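# Marker pose drops out during two-handed pickup, how are you handling gaps?

**gridlock_ty**

We're collecting demos with a pair of hand-held grippers, head camera plus fiducial tracking for the gripper poses. Task is book into rack: pick up a thin picture book lying flat on a table, bring it upright, put it in a slot of a plastic dish rack. Policy is trained on relative end effector poses plus images.

The trouble is in the pose stream. When the operator rolls a wrist to get a finger under the cover, the marker on top of that gripper turns away from the camera and we lose it. Sometimes it's a few frames, sometimes a lot more. Our pipeline (a Tulteck export script that I've patched more than I'd like) fills gaps with linear interpolation on position and slerp on rotation, no limit on length. Training loss looks fine. On playback the left arm cuts the corner on the roll and drives a fingertip into the cover.

Going through the last 300 episodes, 99 have at least one gap over our warning threshold. I don't want to throw out a third of the data. What are people doing?

---

**pelican_brief_case**

What's the threshold, and what's the frame rate? "A lot more" could mean anything.

---

**gridlock_ty**

Camera is 30 fps, the warning trips at 10 frames. The worst ones go over a second. Gaps are almost all in the same part of the task, between first contact with the book edge and the book being clear of the table.

---

**pelican_brief_case**

Then I'd drop them. The gap is in the only part of the task that's hard. The approach and the carry to the rack you could probably script. If the poses during the roll are made up, you're teaching the policy a made-up roll, and that matches what you see on playback.

---

**mossback**

Disagree with dropping whole episodes. Split them. Keep the approach segment and the insert segment, mask the loss on anything interpolated past 5 frames. We do this on a cloth task and it works fine. You need a per-frame validity flag carried all the way to the dataloader, and that's the annoying part if your exporter throws it away. Does Tulteck keep it?

---

**gridlock_ty**

It has a "tracked" column per hand in the raw file. The export drops it. I can put it back.

One more thing about the setup in case it matters. There's a marker on each gripper and they aren't the same shape. The left has a triangular plate on top with small dots. The right has a flat strip that sticks out. Both grippers are wired, and the operator wears the camera.
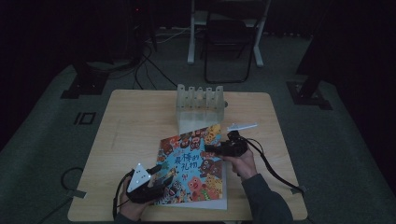

The room lights are kept low, and I've wondered whether that costs us as much as the wrist roll does. With exposure on auto the camera opens up and we get smear on the markers whenever a hand moves fast. I locked exposure for one batch and the short gaps mostly went away. The long ones stayed.

So I think there are two problems. Short gaps are blur, long gaps are geometry.

---

**sidewinder_cal**

That split sounds right to me. For the short ones, lock exposure, lock gain, add light, done. If you can't add light, go up on gain before you go up on shutter time. A noisy marker still decodes or fits OK. A smeared one doesn't, or worse, it fits to something slightly wrong and you get a confident bad pose.

Check your reprojection error on the frames just before each dropout. We found the last 3 frames before a loss were often junk, with orientation swinging by several degrees, and the interpolation was starting from that junk. Trimming those before filling helped more than changing the fill method.

---

**mossback**

Seconding the trim. Same on the other side of the gap, the first couple of frames after reacquisition can be bad too.

---

**tin_snips**

Has nobody asked about an IMU yet? Put one on each gripper and the rotation problem is gone for anything under a second or two. Gyro drift over that time is nothing. You're already wired, so power and data are there. Fuse it with the marker pose in an error-state filter, then run a smoother backward over the episode. You don't need real time for training data, so there's no excuse for a forward-only filter.

---

**pelican_brief_case**

Rotation, yes. Position from double integrating a cheap accelerometer for a full second, with contact against a table in the middle of it? No. I've seen centimeters of error from that. The task needs millimeters at the fingertip.

---

**tin_snips**

That's forward only. With the smoother you have a good pose at both ends of the gap, so the error is pinned on both sides and peaks in the middle. On our rig it's a few millimeters at worst for a one second gap. Also, once rotation is right, position is a lot better behaved, because the gravity term is correct.

I agree it gets worse with impacts. Setting a finger down on a table is a soft contact though. Nobody is hammering.

---

**pelican_brief_case**

A few millimeters is the thickness of the book.

---

**tin_snips**

And linear interpolation is giving him what, exactly? He's comparing against that.

---

**gridlock_ty**

Fair from both of you. We did have IMUs on the old Durrani handles and took them off when we changed grippers. The time sync was bad and I spent a month on it. The camera and the IMU were on different clocks and the offset moved over a session.

---

**sidewinder_cal**

You can estimate the offset per episode from the data. Cross-correlate the gyro magnitude with angular speed from the marker poses over the good parts. It takes a few lines and it's solid as long as the operator moves enough. Have them give each gripper a quick shake at the start of each take. If you see the offset drifting inside one episode, fit a slope as well.

---

**quarterturn**

I'll give the boring answer. Change where the marker is. A flat plate on top is visible when the gripper is level and pointing away from the operator, and that's the pose you need it least. For a task with a 90 degree roll you want points on at least three faces. We went to a faceted block with dots on every face at Jirkmont and our dropout went to almost zero. The cost is weight and a new calibration from block to fingertip.

If two markers on two hands have different layouts already, you're clearly able to make them.

---

**mossback**

Does the block get in the way near the rack? I'd worry about it hitting the prongs on the insert.

---

**quarterturn**

Ours is behind the knuckle, so it stays clear. It did get in the operator's sight line at first and people started tilting their heads to look past it. That shifts the view the policy trains on. We moved it back and the tilting stopped.

---

**gridlock_ty**

I like this for future data, but it doesn't save the 300 we have. Changing the marker also changes how the gripper looks in the head view. Would you mix old and new in one training set?

---

**quarterturn**

We mixed and didn't see a problem, but our policy mostly used wrist cameras. With head view only I'd be more careful. Hold out a small batch of each and compare.

---

**mossback**

Mixing should be OK if the robot's gripper has no marker at all. The policy already has to cope with that difference. Do you mask or paint over the marker in the training images?

---

**gridlock_ty**

No. We crop and do color jitter. The robot side has no plate on it.

---

**mossback**

I'd look at that before anything else then. You may have a second cause for the fingertip going into the cover. If the policy is reading the plate's angle to judge wrist roll, it has nothing to read at run time. It'd look just like what you described, under-rotated during the roll.

---

**pelican_brief_case**

That's a good point and it's cheap to test. Take some held-out demo frames, blank out the plate, run the policy open loop, and see whether the predicted rotation changes.

---

**gridlock_ty**

Doing that tonight. Putting the list here so I don't lose it:

- restore the tracked flag through the export
- trim 3 frames each side of a gap before filling
- mask loss on filled frames in gaps over 5
- exposure and gain locked for all new takes
- blanked-plate test on held-out frames

---

**tin_snips**

You left off the IMU.

---

**gridlock_ty**

I left it off the list for this week.

---

**gridlock_ty**

Update from the first round.

Blanked-plate test: predicted roll on the left hand drops when the plate is painted out. It isn't huge, but it goes the same direction on nearly every clip I tried. Right hand barely changes. So the policy was using the plate, at least on the left.

Retrained with random patches painted over both markers, plus the trim and the loss mask. I ran 100 trials with book placement varied by hand. Fingertip collisions with the cover are down a lot. What fails now is the insert, where the book catches on a prong and the arm keeps pushing. That was hidden before since we rarely got that far.

I changed both things at once, so I can't say how much came from which — yes, I know.

---

**pelican_brief_case**

You should run it with only the masking. Otherwise you'll be guessing next time.

---

**gridlock_ty**

It's queued. The Turkura node is shared and I'm behind two other jobs.

---

**sidewinder_cal**

On the insert: is the rack fixed to the table? If it slides a bit when the book touches it, operators correct for that without thinking and the policy may not have enough frames of it.

---

**gridlock_ty**

Not fixed. It can slide. I don't record rack pose at all, so I'd have to pull it from the images.

---

**tin_snips**

Don't fix it down yet. Look at where the gripper is relative to the rack in the failures first. If the offset is constant, it's calibration. If it's scattered, it's the policy or the rack moving.

---

**gridlock_ty**

OK. I'll label the rack corners on the failed trials and post the scatter when the masking-only run is done.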